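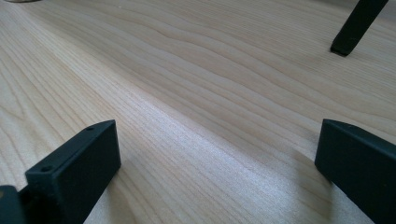 Fig. 7. Top surface, pale finish, wavy grain.

Home > Tables > Guides > Bakilana > Care and Set-Up

Reading time: 2 minutes

Section 4. Looking After the Top

You have attached the legs (Section 3) and the Bakilana is now standing. Please resist putting a coffee on it until you get to step 6. We know what people are like.

4.1 Before first use

1. Peel off the Jeketent film, starting from a corner. It comes away with a dreadful noise.

2. Wipe the whole top with the gray cloth from the parts bag. If you have already used the gray cloth on your shoes, any soft cotton cloth will do.

3. Look at the top from a low angle with a lamp or window on the far side. The grain should run on through the shine. A pale streak that moves when you move is reflected light. A pale streak that stays put is leftover film glue, and goes with warm water and one drop of dish soap.

4. Wipe along the grain. Where the grain wanders off into ripples, pick a direction and stick with it. The table will forgive you.

5. Dry with a second cloth. Air drying leaves spots, and you will blame us for them.

6. Leave the top bare overnight. Coffee may now be served, on a coaster.

NOTE: The wavy bands are how the tree grew. They are not scratches, water damage or a printing error. Aino Rissanen in our service department has answered this question 137 times and would like to stop.

NOTE: No two tops match. If you bought two tables to push together, the lines will not meet in the middle. Turning one around sometimes helps.

4.2 Weekly care

1. Clear the table. Cleaning around the mail doesn't count.

2. Dust with a dry cloth, then a damp one if needed.

3. Once a month, apply a teaspoon of Stitden wood balm and buff until your arm complains.

CAUTION: Do not use scouring powder, steel wool or the green side of the sponge. A dull patch made this way is permanent and is not covered by the Clakus warranty.

CAUTION: Do not set hot pans directly on the wood. "Only for a second" is long enough.

4.3 Color change

Pale wood darkens in daylight. Move lamps, bowls and sleeping cats every few days during the first 34 days, or their outlines will stay with you for a while.

For marks that will not come out, write to Bindu Iyengar at the repair desk and include your order number. Please do not sand anything before she replies.

Section 5. Adding the Extension Leaf >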